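Riltarmont Shop Notes

2019-07-20

So the arm is on its mount, and I have been grinning at it all evening like a kid with a new bike! If you read my post back in January, you'll remember I was still arguing with myself about whether to buy an arm at all, or keep limping along with the little hobby servo thing that dropped every block it ever picked up. The hobby thing is in a drawer now. I don't miss it.

The short version of how we got here: the shop had some money left from the spring sale, a bunch of us chipped in the rest, and we brought home a used arm from Narnex, a surplus place a long drive from here. Our share came to 805 dollars, with another 339 for the controller, which I was sure was included until I read the listing again at the register. Read the listing, people. All of it, even the gray text.

I figured mounting would be the easy part. You have a heavy round thing, you have a flat thing, you put screws through one into the other. What I had forgotten is that a robot arm wants to throw itself across the room every time it changes direction. Our first try was a piece of shelving clamped to the workbench, and on the very first slow move the whole bench wobbled and a coffee can of washers went over the side. I was finding washers for days (one was in my shoe).

Second try was better. I drew up a plate with the bolt circle on it, printed the drawing at full size, and taped it down to check. It was off by a hair on one hole. I checked my numbers, I checked the printer, I checked my numbers again — and the printer had been set to "fit to page" the whole time. If you take one thing away from this post, go look at that setting before you drill anything. I had already drilled one test piece, so now I own a very nice piece of scrap.

The real plate got painted black, and I let the paint sit a full day longer than the can says. I did the countersinks on the drill press at the lowest speed it has, with a drop of oil, backing off a lot. My first few in scrap came out chattery and ugly, so I practiced until I got 4 good ones in a row and only then touched the real part. It took most of a Maurya podcast marathon, if anybody else listens to that show. The episode on old elevators is great.

Then there's the board on top. I wanted wood there so I can screw fixtures into it wherever I like and swap it out when it looks like Swiss cheese. Metal would be stiffer, sure, but I change my mind too often for metal. I sanded it by hand and left it bare, and I'll probably regret that the first time somebody sets a greasy wrench on it.

Cables are the part I'm least proud of. There's one main connector on the base with a threaded nut, and it's a lovely chunky piece of hardware, but it sticks out sideways and wants a lot of room to bend. I moved the arm twice on account of that connector. Everything else is just lying where it landed, and I know, I know. I bought a pack of 10 hook-and-loop straps and have used exactly none of them.

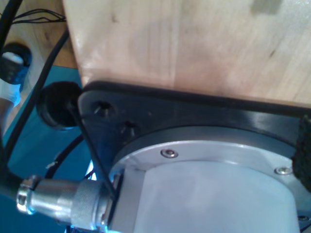 Prumholm Makerspace, Robotics and Automation Group

What I like best is how the aluminum ring sits against the black plate. Round-headed screws in the ring, countersunk holes up in the corner of the plate, and no, they don't match, and I've decided I'm fine with it. I did go over every one of them by hand with the short wrench before bed, and then got up and did it again, which tells you what kind of week it's been.

Next job is writing something that makes it move gently. I want to start with one joint at a time at a crawl, with my hand on the stop button, and work up from there. After that I'd like it to pass me parts from a tray so I can quit leaning across the bench. A couple of folks in the group want it to paint. We'll see who gets to the keyboard first!

If you've run one of these older arms and have a favorite way to keep the cables from snagging, leave a comment. I'll be in the shop most evenings this month, and I promise to open the pack of straps.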